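Which Bottles Come Back? A Term Project on Return Habits in Sollstead

Why I picked this

My family has been taking bottles back to the same shop since before I could reach the slot, so when the course asked for a project on everyday habits I knew what mine would be. Sollstead has two places to return drink bottles. One is the machine inside the Oltmanns grocery store, and the other is the staffed counter at Ullano, down by the bus loop. They pay the same deposit. I wanted to find out why people choose one over the other, and why plenty of bottles never get to either.

I also just like this subject. Once you start paying attention to bottles you see them everywhere, and I had a great time with it.

How I did it

I wrote a one-page survey with nine questions and left copies in the library, the rec center and both return points. I handed out 500 copies in December and got 151 back. That was more than I had hoped for. I threw out the ones with only the first question filled in before I did any totals, and I counted those as not returned, so the 151 is the clean number.

The survey asked how people store their empties, how often they take them back, how they get there, and what annoys them most. The last question was open, with four blank lines. Most people used all four and some wrote up the side of the page!

I also spent three afternoons at each return point with a notebook. I did not write down anything that could identify anyone. I noted whether people came on foot or by car, what they carried the bottles in, and whether they seemed to be in a hurry, which I admit is a judgment call.

What people told me

The biggest surprise was storage. I had expected the deposit amount to matter most, and hardly anyone mentioned it. What came up over and over was space. People in apartments have no good spot for a bag of empties, so the bag goes by the door, gets in the way, and ends up in the trash on a bad day. People with a garage or a porch let bottles pile up for months and then make one giant trip.

Shape matters too. Round bottles roll, tall ones tip over, and a full bag of them is mostly air. Several people said they would go more often if they could crush the bottles first, but the Oltmanns machine needs to read the label, so a crushed bottle gets spat back out.

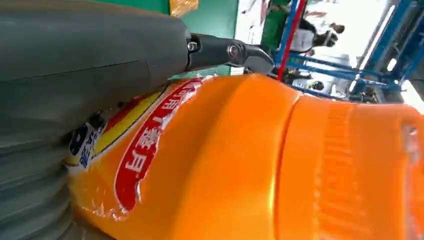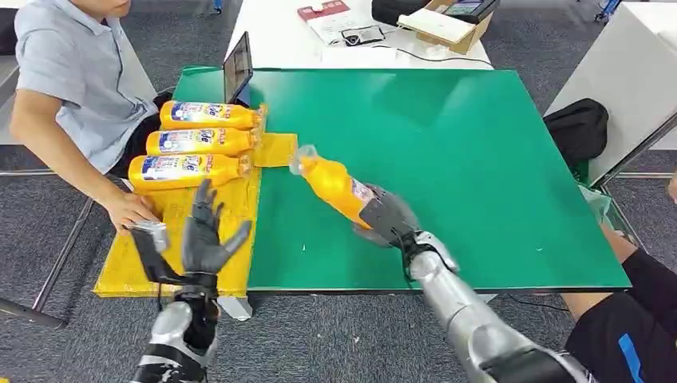

Yellow bottles on and above a green board.

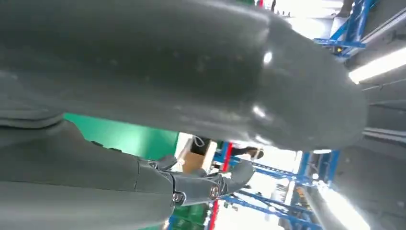
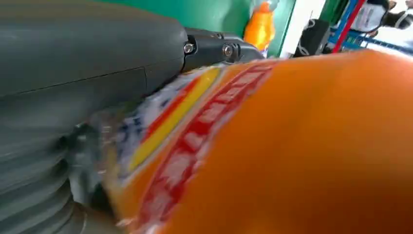
The second big theme was the machine itself. It takes one bottle at a time, and if the label is torn or sticky it refuses. People with small loads didn't mind. People with big loads hated it, and those were the ones who drove to Ullano, where you tip everything into a tray and the clerk does the sorting. The Ullano counter closes early, though, so anyone with a day job is stuck with the machine or has to wait for the weekend.

Of the 151 surveys, 29 said they give their bottles away instead, mostly to a neighbor or a school group. I had left this off my list of choices completely — people wrote it in by hand. If I ran the survey again it would be the first box.

The Flidska bag

For the last part of the project I tried out an idea. The Flidska is a tall, narrow bag I sewed from old curtain fabric, with a loop so it can hang from a door handle. I made four and lent them to households in my building for three weeks. Three of the four said they took bottles back more often. The fourth said the loop kept slipping off. I have since made the loop shorter and added a button.

Four households is tiny, I know. Sollstead has 2,000 homes, and my building is all apartments, so I can't say anything about the rest of town from this.

What I would do differently

I would start with the open question. The written answers taught me far more than the check boxes did. I would also go to the return points in the morning, because all my visits were after class and I missed the early crowd completely. And I would number the survey pages. Don't ask.

Sewing pattern for the bag is in Appendix B, with the new loop length. The blank survey is in Appendix A.

Last updated: April 4, 2024

Contact | © Sollstead student projects | Back to top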